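How a Computer Stores Your Files
A guide for young readers, from the Skurdale Library Learning Centre

When you save a drawing or a story on a computer, it has to be kept somewhere. That place is called storage. Storage holds your work even when the power is switched off.

Two kinds of drive
A hard disk drive has round, flat plates inside that spin very fast. A tiny arm moves across them to read and write information. A solid state drive has no spinning parts. It keeps information in small chips, and it can usually find a file more quickly.

Files and folders
Everything you save is called a file. Files go into folders, and each folder has a name. A clear name helps you find your work later — "Science June" is easier to understand than "stuff 2".

A desk organiser with labels works in a similar way. Each section has its place, and a label can remind you what belongs there.
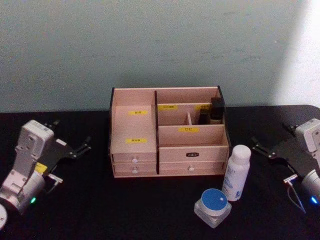 How much fits?
Storage is measured in bytes. One letter of plain English text takes up one byte, so a message of 116 letters and spaces needs 116 bytes. Photos need many more bytes than words, and videos need more again.

Keeping a spare copy
Drives can break or be lost. A second copy of your files is called a backup. Many families use an external drive, which plugs into the computer with a cable. Always ask an adult before you unplug one, and choose "eject" on the screen first.

Library members may ask Aldana Orellana at the front desk about our Thursday computer club.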